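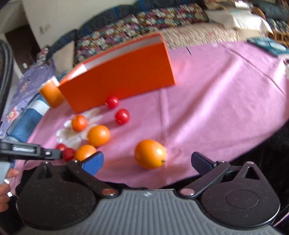

3. Laying the table and filling the tray

Before you start, give yourself a bit of room. Any household table will do for the Clelullow sorting game, and Samira Zein, who wrote the first version of these notes for us, always played it in her bedroom with a cloth thrown over the table so that things didn't skid about.

1. Spread a tablecloth and smooth it out from the middle. A cotton one grips best.

2. Set the tray down with its open side facing up, well within reach of the youngest player.

3. Gather your round things. Fruit from the kitchen is perfectly good – oranges, cherry tomatoes, whatever is in the bowl – and it may be of quite different sizes.

4. Put a napkin under anything soft or very ripe.

Note: wash the fruit first if you mean to eat it afterwards, and you probably will.

5. Choose one colour for the tray and one for the "guest".
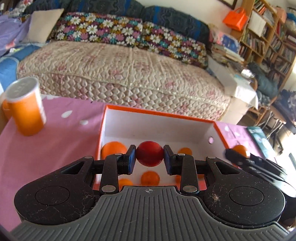
The guest is simply the odd one out, and finding it is what little ones enjoy most, so do take your time over choosing it. Red among orange is a lovely place to begin, as with the red ball over the orange-rimmed box and the orange ones inside it. An orange ball may wait on the cloth beside the box, too, ready for the next turn. Once everyone has the hang of it, try two guests.

6. Let each player lift the guest out, name its colour and put it back somewhere new.

Caution: cherry tomatoes and small balls are a choking risk. Keep them away from children under 3, and stay at the table while they are out.

7. When you've finished, empty the tray and wipe the inside with a damp cloth. Please don't soak it.

For the longer game with cups, turn to section 4.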